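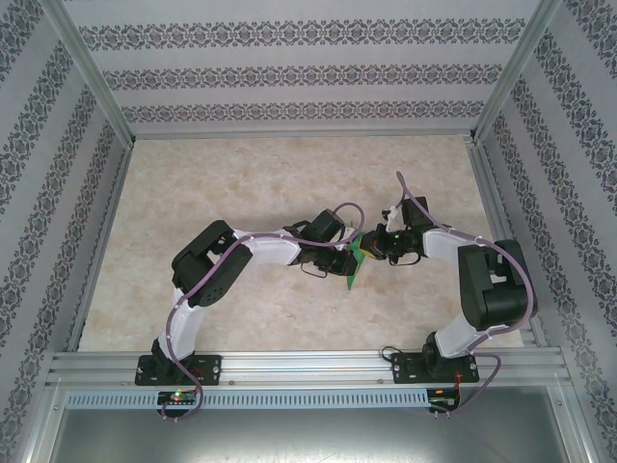 Floris two-arm kit: second arm misses the handover after wrist camera add-on

Asked Nov 8, 2023 in Kits and Bundles > Two-arm setups
Tags: floris, handover, wrist-camera, calibration
Viewed 1,805 times

I have the Floris two-arm kit from Flindbridge, the version with both arms on one aluminum rail. It was bought in May and has been fine for single-arm pick and place. Now I am trying to get the stock handover routine to work. One arm picks a flat green piece off the floor panel, lifts it, and presents it at an angle to the other arm.

The pick is good. The handover is not. The receiving gripper closes a few millimeters short, or it touches the edge of the piece and turns it in the giving gripper. It got worse after I added the wrist camera option.

What I have done so far:

Re-ran the base calibration on both arms, twice.
Tightened the base plates on the rail.
Dropped the speed to the lowest preset. No change in the miss.
Swapped the pick target for a thicker one. Misses by the same amount.

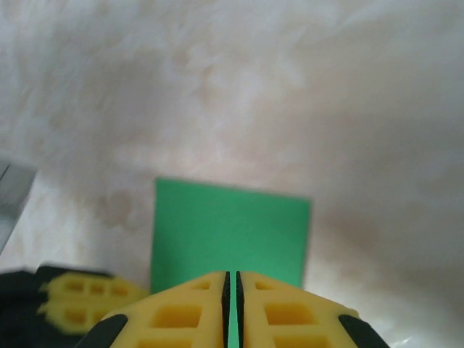 Wrist view, green piece between the yellow fingers.

Two questions. Is this a calibration problem or is the kit just not accurate enough for thin parts? And is the Engström calibration service worth paying for? They quoted 400 for one arm and 900 for the pair with a report, shipping not included. That is a lot next to what the kit cost.

Edit: firmware is the current one on both controllers. Cable slack checked at full reach, nothing is pulling.

3 answers

Answer 1 (accepted)

The constant offset is the useful part of your post. If the miss is the same size with a thin piece and a thick one, and does not change with speed, look at the transform between the two bases before you blame the servos. Base calibration on the Floris sets each arm against itself. It does not measure the distance between the arms. That number comes from the config file, and the default assumes the factory spacing. If either plate moved on the rail when you tightened it, the default is wrong.

Procedure:

1. Home both arms.
2. Put a pointed tip in each gripper. The ones in the accessory bag are good enough.
3. Jog the arms until the tips touch at a point near the middle of the floor panel. Save both poses.
4. Repeat at several other points, at different heights. Do not keep them all in one plane or the fit will be poor.
5. Run the pair fit in the calibration menu and write the result to both controllers.

On mine the residual came down to well under a millimeter. Budget 20 minutes the first time.

For the camera: adding it changes the payload entry and the tool offset. The installer updates the first and leaves the second alone. Open the tool page and check that the offset matches the finger set you have fitted. The long fingers and the short ones have separate entries with nearly the same name.

I would hold off on the service until you have done this. The report from Engström is thorough — joint by joint, with backlash figures — but they calibrate on their own bench. Once you bolt the arms back on your rail, the pair fit has to be done again anyway.

Answer 2

Had the same problem and gave up on it, went with the Lultberg fingers instead. They are softer and forgive a bad approach. Not cheap. Grip on thin card is OK, on anything smooth it slips a bit.

Answer 3

Agree with the accepted answer on the pair fit. One addition on the handover routine: the stock version closes the receiver and opens the giver on a fixed timer. There is a setting called wait_for_contact, off by default. Turn it on and the giver holds until the receiver reports load. It will not fix an offset, but it stops the drops.

As for accuracy on thin parts, the kit is adequate if you present the piece tilted and let the receiver come in from the side. Flat presentation is where I see most of the failures. I would not use it for anything that needs repeatable placement after the handover — the angle of the part in the second gripper varies too much from run to run.

Comments on Answer 1

Original poster: Pair fit done. Offset was in the spacing between the bases, and the tool entry was also set to the wrong fingers. Handover now works on most runs. Canceled the quote.

Reply: Save a copy of the config before the next firmware update. The update puts the default spacing back.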